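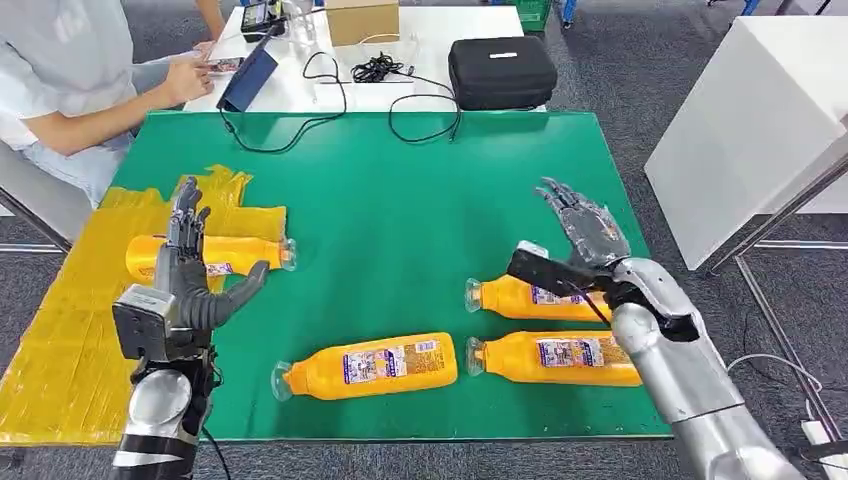

MUS 130: Song Form in Popular Music
Unit 2 handout: Verse, chorus and the parts between
Instructor: Shu-fen Shih

Reading for this unit: course packet, chapters on sectional form and on harmonic rhythm. Bring the packet to section.

1. Terms

Verse. A section whose music returns with new words. The melody usually sits in the lower or middle part of the singer's range. A verse may end on the tonic (closed) or on another chord, most often the dominant (open).

Chorus. A section whose music and words both return. It normally contains the title.

Refrain. A line or pair of lines that returns at the beginning or end of a verse. A refrain is part of the verse and does not form a section of its own. Students often label a refrain as a chorus. Check the length and check whether the harmony starts over.

Prechorus. A passage between verse and chorus that raises tension. Common means are shorter phrases, faster chord changes, a rising bass line, or avoidance of the tonic chord.

Bridge. Contrasting material, usually heard once, after the second chorus. In AABA songs the B section is also called a bridge, or the middle eight. It need not be eight measures long.

2. Common layouts

AABA. 32 measures in the standard case, with 8 per section. The title line falls at the start or end of each A.

Verse-chorus. V C V C, often with a bridge and a final chorus. The last chorus may be repeated or moved up a step.

Compound AABA. Each A is a full verse-chorus pair and B is the bridge. Most of the songs on the listening list are of this type.

3. Marking a chart

Number the measures from the first downbeat. A pickup belongs to the section it leads into. Write section letters above the staff and chord symbols below them. Use Roman numerals only after you have confirmed the key at a cadence.

Where two sections overlap, give the shared measure both labels. Do not split it.

4. Disputed case

In the class recording by Ternberg, the passage after the second verse can be heard as a long prechorus or as a short chorus. Chu and Huang (packet) call it a chorus on the basis of the repeated text. Kwok calls it a prechorus and points to the dominant pedal. Either reading is accepted if the harmony is cited.

5. Assignment

Chart one song from the listening list. Attach one page of prose defending your choice of section labels. Due at the November section meeting. Questions on notation go to Yee-man Chou.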